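3.2 Compartment Size and Retrieval

Households in the Goodwin sample were given one of two drawer inserts, the Pluren (15 compartments) or the Jisisell (6 compartments), and kept it for three months. Participants stored socks, washcloths and other small textiles in whatever order they preferred. Each retrieval was logged on a paper card kept next to the drawer - 2,000 cards were returned in usable form. Cards with no start time were dropped before analysis.

Folding method was left free. Most participants settled on a compact fold that could stand in a single compartment, and few changed it after October. Divided trays of other sizes were already in use in several homes (Figure 3) and were left out of the comparison.

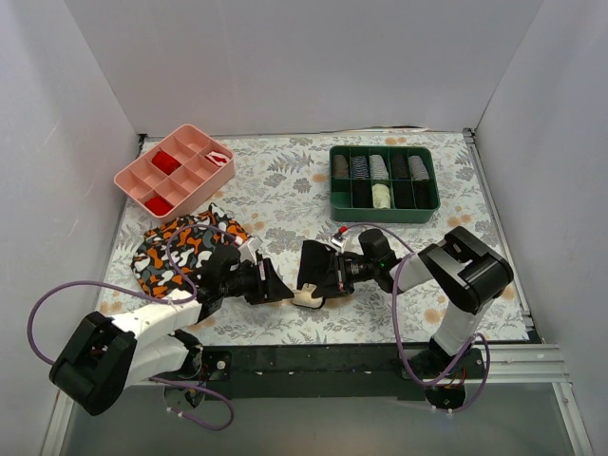 Figure 3. Divided tray in pink plastic, two rows of four, with folded items in three compartments.

Does a larger number of compartments shorten retrieval? Only when each compartment holds one type of item; with mixed contents, the two inserts gave similar times.

The effect of mixing was strongest in shared drawers. Users who had not filled the insert themselves tended to search by row, and a second search was common when an item had been returned to a different place. The Breltance labels supplied with both inserts reduced second searches in shared drawers but had little effect in drawers with a single user.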